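Bench Tips: Keeping a Two-Arm Cell Clean and Running

Last updated 25/02/2023
By Eirlys Gough

These notes cover weekly care of a small table cell with two arms bolted along the near edge. Ours does packing work with bags, boxes and produce. Bigger cells will need more than this.

Power down before you put your hands in. Let the arms settle first and support each wrist as the torque drops.

Wipe the gripper fingers with a lint-free cloth and plain water. Cardboard leaves a fine dust that builds up on the faces and makes them slip on anything smooth. If water won't shift it, use a little isopropyl alcohol and stop there. Acetone ruined a set for us in November.

Scuffs on the fingers can be left alone. Change the pair when one face has a groove you can catch with a fingernail. We got 1,188 hours out of the last pair.

Check the cable loops by moving each arm by hand through its full reach. A loop should never pull tight at the wrist or drag over the base plate. Re-tie it if it does.

Go over the base plate screws with a hand driver. Snug is enough.

Brush the tabletop, then wipe along the grain. Crumbs and specks confuse the wrist cameras more than scratches do. Lens wipes only on the cameras, no paper towel.

When you power up, close each gripper on a flap of scrap cardboard at low force. Both fingers should meet it together. If one gets there early, redo the zero.
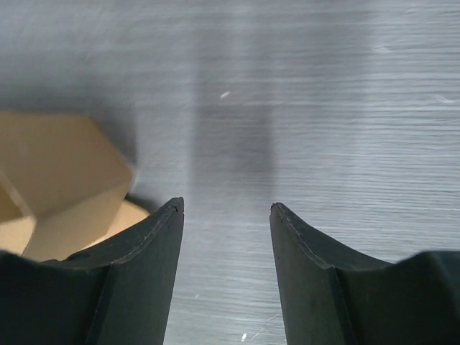
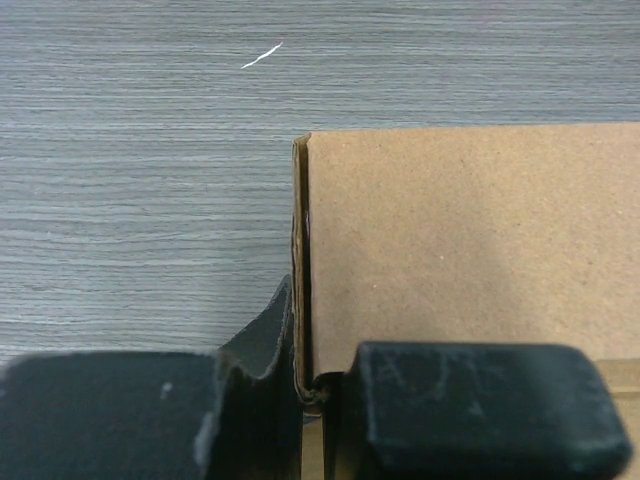
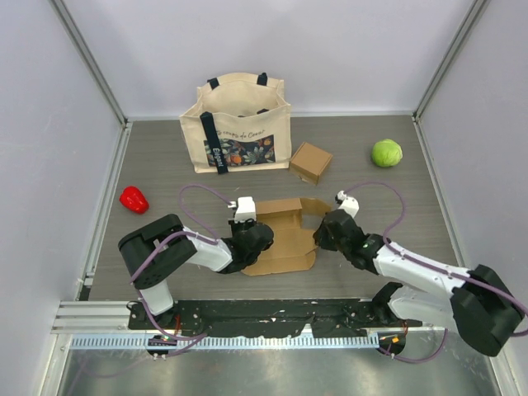

Lucyna Wysocka wrote in to say that she does the cable check before the wipe-down, with the arms still dusty, and that a rubbed spot on a cable is easier to find that way. She also changes her ties every 80 hours whether they look worn or not.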